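Sorting small parts into a compartment box

Efa Howells asked me to write this up after I redid the hardware drawer in October. It works for screws, beads, fuses, fishing tackle or anything else that ends up loose in a jar.

## What you need

- A flip-lid organizer with small compartments, see-through if you can get one
- A tray or a flat white board to work on
- Paper labels and a fine marker
- A shallow dish for strays

## Steps

1. Wash the box with dish soap and let it dry with the lid open. Overnight is fine.
2. Set the board on a table and tip the jar out onto it. Small dark parts show up well on white. If the jar holds more than 200 pieces, do it in 2 batches.
3. Sort into piles by type first, then by size. Throw out anything bent or rusted.
4. Decide which piles you use most. Those go in the front row, nearest the latches. Spares go at the back.
5. Open the lid all the way so it stands clear of the compartments, and keep the box in the middle of the board.

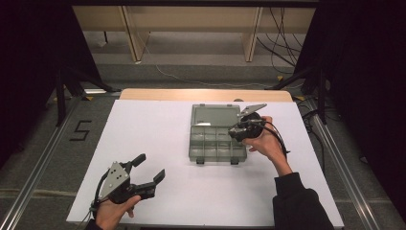

6. Fill one compartment at a time and stop a little below the dividers. Overfilled cells let small washers slide into the next one when the box is carried.
7. Cut the labels to fit inside the cells. I tried sticking them on the lid and they peeled within a month.
8. Close the lid and press each latch until it clicks. Tilt the box gently and listen for parts moving between cells.

Leave one cell empty for odd pieces and clear it out when it fills up. Mine had 59 mixed screws in it the last time I looked.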